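Skengate's first budget for the Hendora trial covered one two-armed machine and little else. The hands were quoted separately, and the finger tips, which wear, were not quoted at all. Leinonen now lists them as a consumable, with 2 spare sets per arm and a lead time of 7 weeks.
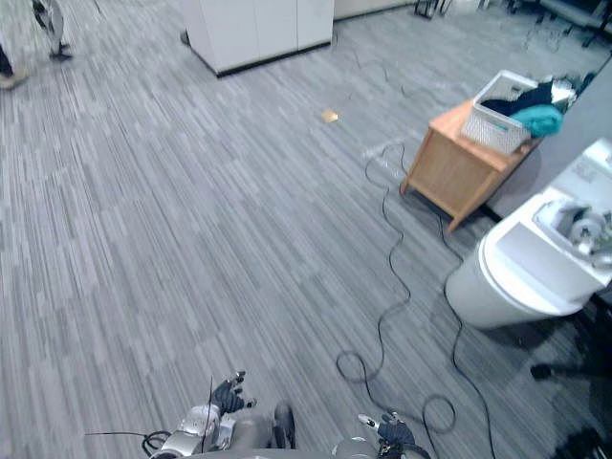
Floor space is the next line to be underestimated. Matwood plans on 30 square meters for a household test area, furniture included, and prices cable routing as its own item. Power leads left on carpet are acceptable for a short trial. For anything longer than 6 months, the plan should include overhead drops, a second charger and a service contract signed before delivery.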